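Do Holeshots Decide Motocross Races? A Second Look
Vratislav Šimek, sports statistics project, Apr 22, 2025

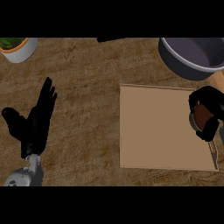

Every announcer at the Rurville track says the same thing before the gate drops: win the start and you win the race. I raced there for two seasons and heard it so often that I stopped asking if it was true. When I began this project in September, I wanted to see what the lap sheets said. The idea sounds as plain as a potted plant on a brown wooden tabletop, and that made me distrust it. Plain ideas in this sport tend to get repeated by people selling start devices.

Data

The club gave me timing files for 31 motos in the 250 class. After I threw out riders with missing transponder reads, I had 1,016 rider results. The full set of lap times came to 2,477 before cleaning, and I don't trust all of those either. Several riders have first laps faster than anyone's best lap of the day, so they probably cut the course or the loop misread them. I removed the obvious ones by hand. Somebody else might have removed different ones.

Results

The rider who led at the first timing line won 17 of the motos. That is more than half, and the club newsletter would likely stop there. I don't think we should. The same few riders who led early were also the fastest on lap three, lap five and the last lap. Fast riders get good starts and fast riders win. The sheets can't say which one causes the other.

When I compared each rider only with himself, the gain from a better start got a lot smaller. Most riders who came around in tenth on a bad day finished a place or two below their normal result. Mud races were all over the place and I would not draw anything from them.

About the equipment claims

Flivon advertises its holeshot device as worth several positions. I asked for the test data and got a brochure. Two of the riders in my set ran a Vamska clutch, and both did well, but both did well the year before on stock parts too.

Problems

The first timing line at Rurville is after turn four, so "led early" does not mean "won the holeshot." My advisor, Dr. Hayashi, thinks this is the weakest part of the report and I agree. A proper study would need a loop at the first turn, and the club has no plans to bury one.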